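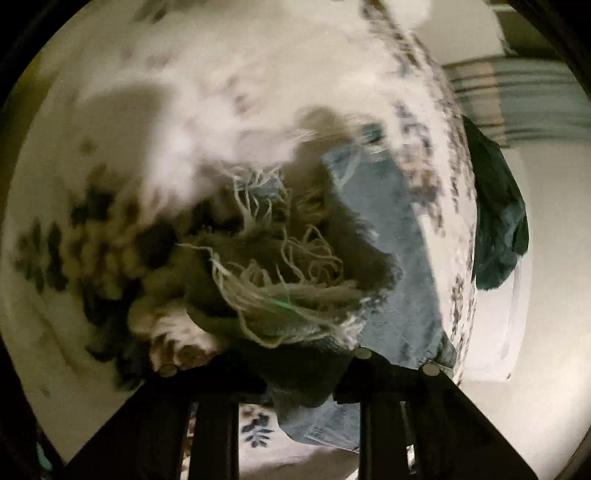 Juntunen will open its textile handling workshop in Narnitz to trade visitors this January, with demonstrations of data collection and robot training for garment sorting. The work concerns one step in the reuse of clothing: picking up a single item from a mixed surface and moving it to the correct stream. Worn denim is among the harder materials. Where a piece has frayed, loose cotton threads lie across the cloth in loops and tangles, and the gripper has to close on the fabric with those threads in the way. A patterned ground, such as a pale fabric with a floral print, adds a second difficulty, as the printed leaves and flowers have edges of their own that a vision system must learn to ignore.

The demonstrations will run in two parts. In the first, operators will use hand-held grippers fitted with a camera to carry out picking, folding and sorting tasks at an ordinary work table. The recordings are used to train the control software. In the second, a fixed arm running that software, known as Gemis, will attempt the same tasks without an operator. Visitors may bring garments of their own for the second part, provided they are clean and free of pins.

Gemis was trained on 2502 recorded handling sequences, covering knitwear, shirting, bed linen and denim in various states of wear. Each sequence is checked by hand before it is used. Sequences in which the cloth slips are kept and marked as such, so that the software has a record of poor grips as well as sound ones.

"Clean rectangles of cloth are well understood," said Bastien Mallet, technical lead at Juntunen. "The items that reach a sorting line are seldom clean rectangles. A torn hem or a loose seam changes where the gripper should close and how far it should lift before it moves sideways. We want visitors to see the failed grips too – they are the larger part of the work."

The sorting table and feed unit were supplied by Grolach, which will have staff present to answer questions on installation, floor loading and power supply. Killian Mallet, who runs the workshop, will give a short talk on gripper finger wear and replacement intervals before each session.

Groups are limited to 20 people. Sessions begin at 10 am and 2 pm and last over two hours, including time at the table. Flat shoes are required in the workshop, and long hair should be tied back. Places are free of charge but must be booked through the Juntunen visitor desk in Narnitz. Trade press may request a separate appointment with the technical team.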